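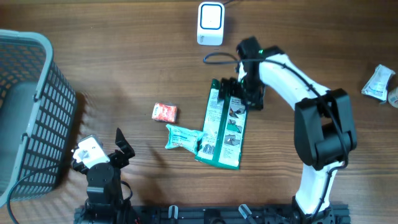

## Telteo two-arm kit: mixed snack packets into a basket, worth it over one arm?

**railmount_k**

I am looking at the Telteo bench kit for a small packing job and would like to hear from people who have run one past the demo stage. The version I was quoted has two arms on a common rail, the standard parallel grippers and one year of the Wullico software license. The quote also has a line for on-site setup, which I would like to drop if it can be done in-house.

The job is sorting mixed snack goods from a flat table into a plastic basket. The goods are what you would expect: flat pouches, puffed packets, long thin wrappers that don't hold a shape. Nothing is heavy. Nothing arrives in a known position either, and packets often lie on top of each other. We need 9 picks a minute, averaged over a shift. A person does this easily and gets bored by mid-morning.

What I can't get from the sales sheet:

- Does the standard gripper handle flat pouches on a hard tabletop, or do I need the suction option from the start?
- Does the second arm add any throughput when both reach into the same area?
- How often does the system need recalibrating after someone bumps the rail?
- Does the license include retraining on new packaging, or is that billed separately?

The table is bare wood and will stay that way unless there is a strong case for changing it. Budget is fixed, so "buy the bigger one" doesn't help me.

---

**dunmore_controls**

We have run the same kit since April on a similar mix. In order:

**Flat pouches.** The standard gripper works on anything with some body to it. It will pick a puffed packet nearly every time. A flat pouch on a hard surface is the worst case, because the fingers have nothing to get under. The software's default is to come straight down over one end and pinch. On stiff laminated pouches this works if the approach height is set correctly. Ours was 2 mm too high out of the box and we lost a lot of picks until we changed it. On thin film it pinches air or drags the packet sideways.

You have two cheap fixes. The first is a soft mat, so the fingertips can press in slightly below the level of the packet. The second is the narrow fingertip set, part 2517 in the Telteo catalog. We did both. I would try the mat first, as it needs no change to the tool settings beyond a new table height.

**Second arm.** It depends on how you divide the table. With a shared zone, the planner makes one arm wait whenever the other is inside the zone, and you get very little for the extra hardware. With separate zones and a narrow overlap in the middle it is useful. Put the basket where both can reach it without crossing. We had ours at one end of the rail for the first month and the far arm spent most of its cycle traveling.

**Bumps.** The rail itself holds position well if it is clamped at the center as well as at both ends. The calibration routine takes 9 minutes. We run it at the start of each shift and after any knock hard enough to notice.

**License.** Retraining was included for us up to 60 package types. Check your own contract. Wullico changed the tiers at some point and the older PDF is still in circulation.

One more item that isn't on your list – cable routing. The cable along the outside of the arm needs slack at the elbow, but a long loop at the wrist will sweep the table and move packets after the camera has already located them. Shorten that loop before you start tuning anything else. We spent two days adjusting vision settings for a problem that was fixed with a cable tie.

---

**pkgline_tom**

Get suction. Grippers are wrong for bags. We use Gouveia cups on everything and never looked back.

---

**fenwick_automation**

I install these for a living, though I don't sell Telteo. Mostly agree with dunmore_controls, with two corrections.

Suction is not a general answer for this mix. Cups are good on flat, smooth pouches. They leak on crumpled wrappers and twisted film, and leaks cost you more time than a missed pinch, as the arm has to detect the loss, vent and retry. If more than half of your goods are loose wrappers, stay with fingers. If they are mostly flat, fit suction on one arm and leave fingers on the other. Telteo supports this but the tool offsets have to be entered separately for each arm, and the setup wizard copies the first one to both without asking.

On the mat: pick a matte one in a plain color that none of your packaging uses. Glossy film under strong light from one side gives bright patches that the camera reads as edges. If half of the table is in direct light and the other half is in shade, expect different pick rates on the two halves. A diffused overhead fixture set to 800 lux at the table surface has been enough on the benches I've done.

For throughput, ask Telteo for a trial with your own goods. They will tell you the demo set is representative. It is mostly boxes. Send them a carton of your worst wrappers and ask for the raw log, including retries. The Fevance kit in the same price range is slower per pick, but its log is readable without a paid add-on, so it makes a fair comparison.

I would keep the on-site setup line for a first system. If you drop it, make sure the quote still includes remote support during commissioning.

---

**railmount_k**

Thanks, both useful. The cable point explains something I noticed in their demo and couldn't place. I have asked for a trial with our own packets and the log, and I'm pricing the narrow fingertips and a mat. Will post the retry numbers when I have them.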